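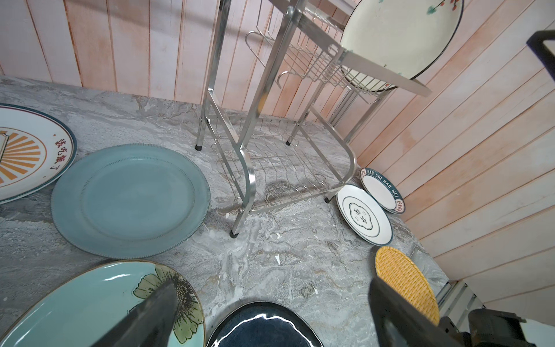 ## Kavanagh moves its cracker line to Gillolham

Kavanagh has finished moving its seeded cracker production out of the old Brerkance bakery and into the larger site at Gillolham. The last batch at Brerkance was baked in March. Customers who order crackers, crispbread or the cheese twists should see no change in product codes, case sizes or prices, but there are some changes to delivery and to the packs.

The move had been planned for a while. Brerkance was built as a bread bakery, and the crackers were fitted in later, on an oven that had to be shared with the breadsticks. Every switch from one to the other meant a full clean of the belt, and sesame always had to run last in the day. Gillolham has one oven for plain doughs and one for anything with sesame, so both can run at the same time.

"We were losing most of an afternoon to changeovers," says Dario Pagano, who manages production at both sites. "Now the rye goes down one side and the sesame goes down the other, and the crew doesn't have to stop for cleaning until the end of the shift."

The new line has a longer cooling section than the old one. Crackers that go into the bag warm tend to soften within a few weeks, and the rye and caraway was the worst for it. Trial packs from Gillolham were opened after 60 days and compared with packs from Brerkance made to the same recipe. The tasting panel preferred the Gillolham packs for crunch and could not tell them apart on flavor. Shelf life on the label stays the same for now. Thérèse Simard in quality wants a full year of results before changing it.

### What is in the range

The range stays at eight crackers until the fall:

- Rye and caraway
- Sesame and sea salt
- Plain wheat
- Oat and black pepper
- Poppy seed
- Pumpkin seed and rosemary
- Spelt
- Cheddar and chive

Spelt was going to be dropped last year, and several stores wrote in about it. It will stay, but only in the large box. The small box of spelt is no longer available once current stock has gone.

A beet and dill cracker was tested over the winter and will not be launched. The color faded too much in the oven. Mahsa Nouri, who runs product development, is now working on a thinner cracker meant for soft cheese, using the same wheat dough rolled out further. Breakage has been the main problem. Samples will go to stores that have asked to be on the tasting list, and new names can still be added through the sales office.

### Packs and labels

The inner tray is being changed from plastic to molded cardboard. It makes each box slightly heavier, and a full pallet now weighs 1,076 pounds. Stores with older pallet jacks may want to check the limit on theirs. The outer box is the same height and width as before, so shelf spacing is not affected.

The allergen panel has been moved from the bottom of the box to the back, next to the ingredients. Both versions will be in circulation for some time. The ingredients have not changed, and sesame is still handled in the same building as all the other crackers, so the "may contain" line remains on every box.

### Deliveries

Orders now leave from Gillolham instead of Brerkance. For most customers this makes no difference. Stores on the Motuvholm route are farther from the new site, and the truck will get to them in the early afternoon instead of the morning. Dwight Chan has called all 32 stores on that route. Anyone who cannot take an afternoon delivery should get in touch with him so that a different drop can be worked out.

The order cutoff is still 2 p.m. for next-day dispatch. Mixed cases can be ordered as before, with the exception of cheddar and chive, which now ships only in its own case.

Brerkance stays open. The breadsticks and cheese twists will go on being made there, and the shared oven has been reset to run them full time. Shirley Fraser will be in charge of the site. Any returns or damaged stock from before the move should still be sent to her at Brerkance, marked with the batch code from the end of the box.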